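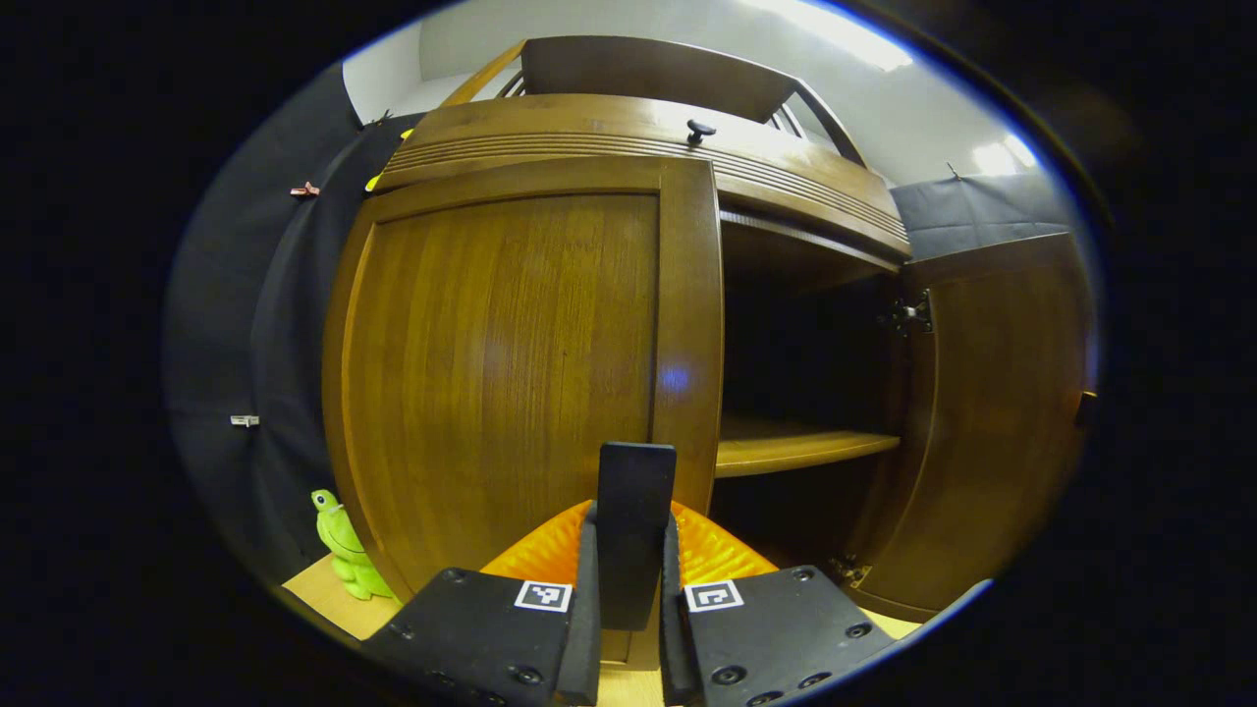

Cabinet task, right door open, left door closed. Attached to ticket 3141.

30th March
By Josée Beaudoin, Ratasik support desk

Hello Arif, and thank you for such a thorough write-up, it made my morning a good deal easier.

You asked why the checker threw out 216 of your door-opening recordings with "start state not confirmed". I've been through the log and I'm fairly sure the hand-held gripper is fine, so please don't take it apart again! The rejections all come from section 4 of the Zokimow recording rules, the part on starting positions, which was tightened up when we moved to the Clultus checker.

Under the old wording you could begin with the doors however you liked. Now every recording has to declare each door as open or closed before the fingers move, and the declaration has to match the first view. Your sheet says "both closed" for the whole batch. In the attached view the right-hand door is standing open and the shelf inside looks empty, so the checker compared the two and (quite properly, I'm afraid) refused it.

What I'd suggest:

Correct the door column on the sheet, one line per recording. Please don't fill the whole column down in one go, tempting as it is.
Keep the markers on both fingers in view at the start.
List anything left standing by the cabinet, the little green frog included, under "other objects". The rules allow it, they only want it written down.
Send the batch again under the same ticket number.

Update, same afternoon: Arif Sutanto has resubmitted the first 800 lines of the sheet and they load without errors. The Dufour batch has the same fault in the door column and I've opened a separate ticket for it. Leaving this one open until the recordings themselves have been rechecked.

We use cookies to keep you signed in to the support pages. Accept / Manage settings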